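Questions about hiring and looking after our tables

Updated October 14, 2025

## Hiring

**How do I book?**
Ring the Brerbridge shop or fill in the form at the counter. We need your name, the delivery address and the dates. A booking is only firm once the deposit is paid.

**How much is the deposit?**
£100 for each order, whatever the size. It goes back to the card you paid with after the tables have been checked in.

**Which tables do you hire out?**
Two models. The Zota is a folding trestle for parties and sales. The Mahama is heavier, has fixed legs and suits long meals or workshops. Ask about the Mahama early in October, when both colleges book it.

**Will a Mahama go through my front door?**
With the legs off, the top needs a clear opening of 900 mm. If yours is narrower, tell us and we will talk about back doors and windows before the van is loaded.

**Do you deliver to Flornavton?**
Yes, for £30 each way. Delivery within Brerbridge is included.

**Can I keep the tables an extra day?**
Usually. Call before noon on the day they are due back. Late returns without a call are charged at the full daily rate.

## Looking after the wood

**Are all the tops the same colour?**
No. Pale wood varies from board to board, and the grain can run straight or in long curves. Darker streaks are natural and we don't count them as marks.

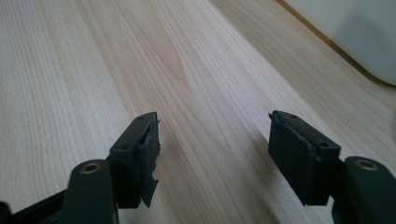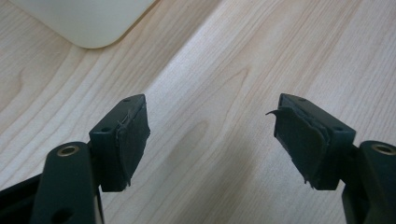

**What should I clean a top with?**
A damp cloth and a drop of washing-up liquid. Dry it straight away, wiping along the grain. Please don't use bleach, spray polish or a scouring pad.

**Can I put hot dishes on it?**
Use a mat or a board. White rings from heat go deep, and we have to sand the whole top to get rid of them.

**Someone spilt red wine. What now?**
Blot it, don't rub. Then wipe with clean water and leave it alone. Let the driver know at collection.

**May I tape or pin a cloth down?**
Clips are fine and we lend them free. No pins, staples or parcel tape.

**What do you charge for damage?**
Light scratches are wear and cost you nothing. Burns and deep cuts are charged at the price of the repair. A top that can't be saved is £565.

**Do you sell old tables?**
Now and then, as seen and for collection only. Philomena Lamptey keeps the list at the Brerbridge shop, and you can ask her to add your name.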